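### 3.2 Label placement and reading from a distance

The second part of the study looked at how people find and read words printed on equipment, shelving and storage boxes. We collected 2181 responses from 555 adults in Geltbridge and Faltport. Each person stood at a fixed spot, looked at a set of labeled objects for a short time, and wrote down the words they could recall. The sessions ran in November, in rooms with the same overhead lighting.

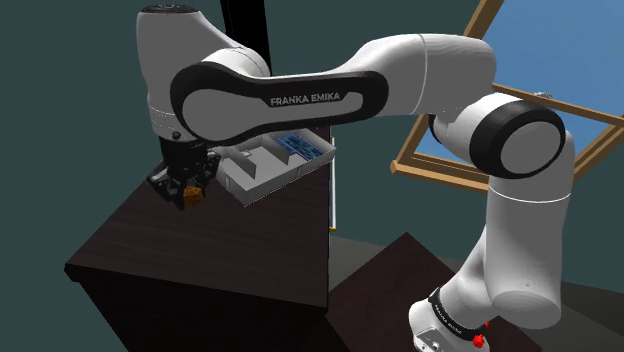

Letter height had the largest effect on recall. Words in capitals were read correctly more often than mixed-case words when the label held one or two words, but the gain disappeared for longer labels. Color contrast mattered less than we expected. Pale gray on black did nearly as well as white on black, and both did better than dark blue on black.

Placement was harder to measure. People tend to look first at the broad front of an object, and labels on a side wall or near a rim were often missed. In the storage box trials, the same word was moved among four positions. Recall was lowest when the label was on the inside of the back wall, even with the box open toward the reader.

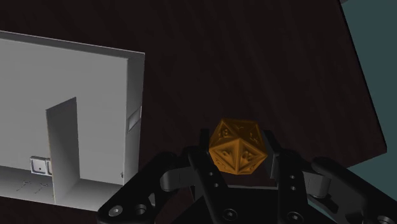 Frida Gunnlaugsson objected to this part of the design in her comments on an early draft: people who work with boxes every day learn where the labels are, and a single short viewing tells us little about them. We accept the point. A follow-up at the Drillov warehouse used 36 staff members and is reported in Section 4.

Slanted text was treated as a separate condition. Earlier work by Fogh used only level labels, so we had no baseline for words set at an angle. We tested slopes in both directions and scored them in the same way as level text. The maker's name in Figure 3 is of the rising type, with FRANKA lower on the left and EMIKA higher on the right, and the letters follow the slope of the part they are printed on. Labels of this type were read more slowly than level ones, but the error rate was the same. 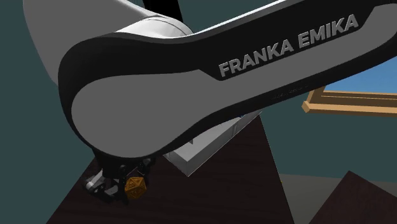
**Figure 3.** Raised capitals in light gray on a black band.

Falling text gave a different result. Readers made more errors with it, mostly in the last letters of the second word. Alun Price rescored these responses without knowing the condition, and his scores matched ours in all but four cases. The lettering in Figure 3 also stands up from its surface, a feature our printed labels did not have, and we did not test raised letters in any condition.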